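4. Comparing the wrist cameras

4.1 Why the camera got its own study

Most of the failures we logged in the first round of trials came down to what the arm could see in the last few inches before contact. The gripper comparison in Section 3 held the camera fixed and changed the fingers. In this section we do the reverse. The arm, the controller and the two-finger gripper stay the same throughout, and we swap the small camera mounted at the wrist.

We tested two cameras, which we call by their project names. The Nillent is a narrow-view unit with autofocus. The Cokia is a wide-view unit with fixed focus, lighter and a good deal cheaper. Both send color images to the same controller over the same type of cable, and both were mounted on the same printed bracket, so that the change from one to the other took a few minutes and did not disturb the arm's calibration. We were delighted by how much this bracket simplified our lives, and the drawings are included with the supplementary files.

4.2 Setup

All trials were run in the furnished test rooms at Naststead, where the arm rides on a wheeled base. The base was parked by hand at marked positions. From each position the arm moved to a starting pose, looked for its target, and approached it under visual control until the controller either called for a grasp or gave up. Lighting was left as we found it, with a mix of daylight and ceiling lamps, and we made no attempt to hide shadows or clean up the walls.

The controller is the Liao controller described in Section 2, with one change. Tsung-han Chiu rewrote the feature tracker so that it reports, for every image, how many points it is following and how widely they are spread. A point count alone can be misleading. Thirty points bunched on one chair arm tell the controller much less about its own motion than ten points spread from corner to corner, and the new spread score captures this very well. It ranges from zero (all points in one spot) to one (points in every cell of the grid).

Each camera was used for 232 approaches. Of these, 80 were aimed at targets standing close to a bare wall, a case we picked on purpose after seeing how poorly the first version of the tracker handled it. Images were processed in grayscale at half resolution. The controller was allowed 200 milliseconds per image, and any image that took longer was dropped and counted as missed.

4.3 Results in open areas

Away from the walls, the two cameras were very close. The Nillent gave sharper edges on small targets, and the controller settled on a grasp slightly sooner with it. The Cokia kept the target in view during large wrist rotations, where the Nillent sometimes lost it and had to back up and search again. When we look only at whether the approach ended in a grasp call, we find no difference that we would be willing to defend.

Where the Cokia surprised us was in how calmly it behaved. Its fixed focus means that a feature looks much the same from one image to the next, and the tracker likes that a lot! The Nillent would now and then refocus in the middle of a move. For several images in a row the points would swim, the spread score would drop, and the controller would slow the arm until the picture settled. Turning autofocus off cured the swimming but blurred anything close to the fingers, so we left it on for the trials reported in this section.

4.4 Results near walls

The wall approaches are the most interesting part of the data set, and we spent many happy hours going through the logs one image at a time. A smooth painted wall offers the tracker almost nothing. Soft shading changes too slowly to produce a stable point, and the gentle change of tone where two wall planes seem to meet is not much better. What the tracker does find are accidents of the surface: scuffs, flecks of dust and small flaws in the paint.

Figure 4 is typical of the difficult views. Nearly all of the usable texture is in the woven strands at the right, and those strands are so near the lens that they soften toward the edge. The short dark mark on the wall is worth more to the controller than its size suggests, as it is crisp and stands well apart from the weave. The specks are less dependable. One is closer to a smudge than a dot, and marks this faint are easily thrown out by the tracker's contrast test.

With the old tracker, a view of this kind scored well on point count, with more than 300 candidate points, and the controller went ahead at full speed. With the spread score switched on, the same kind of view is flagged as lopsided and the arm slows down. We then lowered the contrast threshold in any grid cell that held no points, leaving it alone everywhere else. The change is a small one, just a few lines of code, and it made wall approaches noticeably smoother with both cameras.

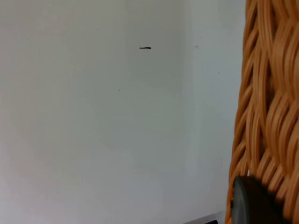
Figure 4. Wrist camera view beside a pale wall, with woven material close to the lens at right.

4.5 Choosing between the two

For work in furnished rooms we now favor the Cokia, mainly for its steadiness and its wide view, which gives the tracker a better chance of catching something useful at the far side of a blank surface. The Nillent remains the better choice for small parts on a bench, where refocusing is rare and fine detail matters. A team with both on hand could reasonably switch by task, given how quickly the bracket comes off.

Two limits should be kept in mind. We tested one sample of each camera, so differences between units of the same model are not covered. We also kept the approach speed fairly low, and motion blur may change the ranking at higher speeds. A faster set of runs is planned for September, using the same marked positions and the revised contrast threshold.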